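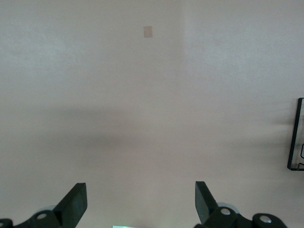 How to paint a small room in a pale pink you can live with

2 May 2026
By the Kirnlow house diary

Pale pink has a reputation for being difficult, and I used to think that was unfair until I painted our back bedroom in it and had to do the whole lot again. The first go looked like the inside of a shell on the tin lid and like sticking plaster on the wall. The second go is lovely, and I am sitting in it now with a cup of tea, feeling rather pleased with myself, so I thought I would write down how I did it while it is fresh in my mind.

This is for an ordinary room with ordinary plaster walls that have been painted before. If you have bare new plaster you will need a mist coat first (well-thinned matt emulsion, and follow what the tin says about how much water), and if you have damp, please sort the damp out before you go anywhere near a colour chart.

What you will need

Matt emulsion in your chosen colour, enough for two coats
A tester pot of that colour and of two or three of its neighbours
A few sheets of lining paper for trying them out
Filler, a filling knife and some fine sandpaper
Sugar soap, a bucket and two sponges
A medium-pile roller, a spare sleeve and a tray
A good angled brush, 2 inch
Dust sheets, cotton ones if you can manage it
Low-tack masking tape
An old screwdriver for the tins, and something to stir with

I bought mine from Retorance, a little decorating shop by the bus station, and the whole shop came to 62 pounds with the spare sleeve thrown in. You can spend a good deal more. I would put any extra money into the brush.

Step 1: Look at the room before you look at paint

Go and stand in the room in the morning, after lunch and again when the lamps are on. Do this before you have fallen in love with anything. Pinks pick up whatever is going on around them, so a north-facing room will pull them towards grey and mauve, and a sunny one will push them towards peach. Our back bedroom faces north-east and has a big hedge outside, and for most of the day the light that comes in has a greenish cast to it. I had never noticed in all the years we used it for coats and ironing.

If your room is on the chilly side, choose a pink with some yellow or brown in it. The ones that look almost beige on the card are usually the ones to go for. If your room gets plenty of sun you can get away with something cooler and whiter. The pink I ended up with is called Nindmont, and on the card it looked so dull that I passed over it twice.

Step 2: Try the colours properly

Please don't paint little squares straight on to the wall. I know everybody does it! The old colour shows all round the edge and spoils your eye for the new one, and then you have ridges to sand down afterwards. Paint two coats on a sheet of lining paper instead, right up to the edges, let it dry overnight and tape it up with the low-tack tape. Move it about. Put it next to the window, then on the wall facing the window, then down by the skirting board behind the door where it is always gloomy.

The same paint can look like two different colours on either side of a corner, and that is perfectly normal. What you want is a colour you like in both places. I kept my sheets up for 4 days and changed my mind on the third, so do give it time.

Write the name on the back of each sheet in pencil. I didn't the first time round, and that is very likely how I came to buy the wrong one.

Step 3: Clear, cover and wash

Take out everything you can and push the rest into the middle under a dust sheet. Unscrew the curtain pole brackets and put the screws in an envelope with a label on it. Turn the electricity off at the consumer unit before you loosen any socket or switch covers, and if you are at all unsure, leave them where they are and paint neatly round them.

Wash the walls with sugar soap from the bottom up, so that dirty drips run over wall that is already wet and don't leave streaks. Then rinse with plain water and your second sponge. It is dull work, and I put the radio on for it. Leave the window open and let everything dry thoroughly.

Step 4: Fill, sand, and fill again

Fill the holes a touch proud, let the filler harden, then sand it flat. Hold a torch sideways against the wall and you will find all the dents you missed. Matt paint is forgiving, but pale matt paint in a low side light is less so, and I had to go back to one patch by the light switch more often than I care to say.

Dab a little thinned emulsion over each filled spot before the first full coat. Filler drinks paint much faster than the wall does, and without that dab you may see a flat, chalky mark in each place when the whole thing is dry.

Step 5: Mix your tins together

If you have more than one tin, pour them into a big clean bucket with a lid and stir them into one. Two tins of the same colour can differ by a hair, and you are bound to finish the first one halfway along the most noticeable wall. Stir slowly, from the bottom, for longer than seems sensible.

Step 6: Cut in one wall at a time

Load the angled brush to a third of its length, tap it on the side of the pot and paint a band two or three inches wide along the ceiling line, down the corners and along the skirting. Begin a little way off the edge and ease the brush towards it. You will be wobbly for the first yard and then it comes.

Do one wall, then roll that wall straight away while the band is still wet. If you cut in the whole room first, the bands dry and you can end up with a faint picture frame round everything. I did that in the first attempt and it annoyed me every time I lay in bed.

Step 7: Roll it

Work the roller in the tray until it is evenly coated and has stopped dripping. Start near the top of the wall and paint a strip a couple of roller widths across, going up and down with a light hand, then move on to the next strip and overlap the last. Finish each strip with one long, gentle stroke from ceiling to skirting, all in the same direction. Don't press. When the roller starts to sound sticky it wants more paint.

Once a section has begun to dry, leave it be, even if you can see a thin patch. Going back over half-dry emulsion drags it and leaves a rough place, whereas the second coat will very probably cover it.

Step 8: Wait, then do it all over again

The first coat will look dreadful. Mine was blotchy, far too pink, and I went downstairs and said some unkind things about it. Give it the full drying time on the tin and a bit longer if the weather is wet, then put on the second coat exactly as before. The colour settles as it dries, and on mine it went on settling for a day or two after that.

Pull off any masking tape while the last coat is still slightly soft, drawing it back on itself at a slant.

Step 9: Put the room back slowly

Leave the furniture a few inches off the walls for a week or so. Fresh matt paint marks easily, and a headboard will leave its shape on it. If you do get a scuff, resist the damp cloth for now and touch it in later with a small foam roller, which matches the finish far better than a brush does.

What to put with it

Bright white woodwork made our pink look a bit like a birthday cake, so I went for a soft off-white called Shek on the skirting and the door. Wood of almost any sort is good with it, as are olive green, rust and old brass. I would go carefully with grey. We have a grey blanket that I love dearly and it has had to move to the landing.

Keep what is left of the paint in a jam jar, filled close to the top, with the colour name and the room written on the lid, and store it somewhere that won't freeze. Mine is under the stairs next to the envelope of screws, one of which I still haven't found a home for.

More from the house diary

Lining a chest of drawers with leftover wallpaper
Which white for woodwork?
How to clean a roller sleeve so you can use it again
Our hallway in January: what 70 pounds bought us
Curing a sticking door without taking it off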